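Varard Student Manipulation Project
Progress report to the Karville education fund, June

Work this period covered task design and demonstration recording with hand-held grippers. The target for the term is 200 accepted demonstrations per task. Task 1 (small-object pickup from a white tabletop) is complete. Task 2 (sorting) stands at 65.

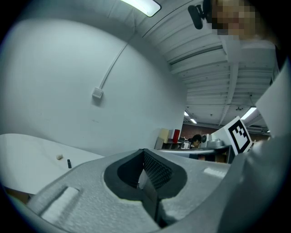 Chepkoech Ogola

Tracking loss remains the main cause of rejected recordings. Markers leave view when the operator rotates the wrist too far, and students now practice the motion before recording. The rejection rate has not yet been recalculated under the new procedure.

Two-handed work began with one operator holding both grippers. Objects are kept small and few – thin items are the hardest to grasp, and the jaw pads may need a softer material.

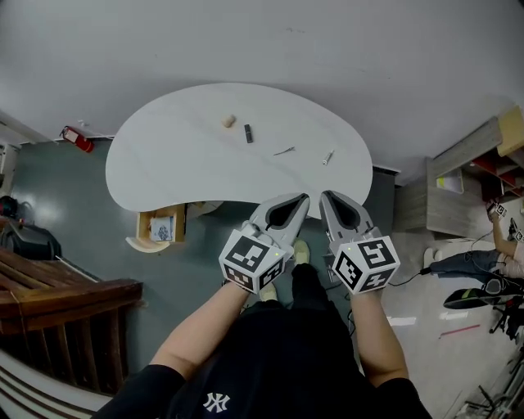 Agata Caputo, student team lead

Spending to date is $2,569, mostly on printed parts and cables. No change to the budget is requested.

Next period:
Finish Task 2
Train a first policy on Task 1 data
Nazareno Barbieri to rewrite the calibration notes – the current version omits the second gripper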